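Episode counting

I used to think the hard part of teaching a robot would be the robot. Then I took the job at Cosholm, and now most of my working life goes into putting a screwdriver in a tub, taking it out, and putting it in again.

The task is called "tool to bin" in our sheet. You sit down at the leader arms, the two arms in the enclosure copy whatever your hands do, and a good run goes on the pile. We have 3764 good runs as of this afternoon. The target keeps moving, so I've stopped telling my mother what it is.

A decent operator gets through 90 in a shift. My record is 53, which Amos Bellamy has written on the whiteboard under "weather." I maintain that mine are more interesting. I hesitate. I go in from odd angles. I change my mind over the bin and come back. According to Amos the model doesn't need to learn second thoughts, it has plenty of those already.

What gets you is how quickly your own hands turn strange. After an hour of leading a two-finger gripper you go to the kitchen and pick up a mug as though it were a live wasp. I've caught myself pausing before a door handle, lining up the approach.

And then there are the rules, which live in a document named Altau for reasons lost to time. Start each run with the tool somewhere new. Use either arm. No throwing. If you fumble, recover and keep recording, but tag it. If you fumble 3 times, bin the run (the other kind of bin, the one on the disk). Don't talk to the arms. That last one is mine and I break it constantly.

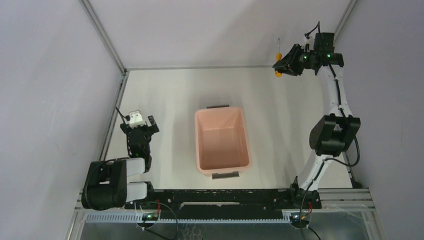 Jytte Mogensen thinks we should be recording far more of the fumbles, and said so over lunch with her fork pointed at me. Her case is that a policy raised on tidy runs has no idea what to do once the handle slips, so it just sits there looking at the problem. She wants one run in every batch where the operator botches it on purpose and then digs themselves out.

I told her I'd been doing that for months, free of charge.

She didn't laugh, but she did go and check the tags, and mine are apparently now a folder. It's called Brannigan, after the old test rig that used to drop everything. I've decided to take it as an honor.

Next up is the same task with the tub turned sideways, which sounds like nothing and will mean going back to zero on the count. Amos has already wiped the whiteboard. He left the 53.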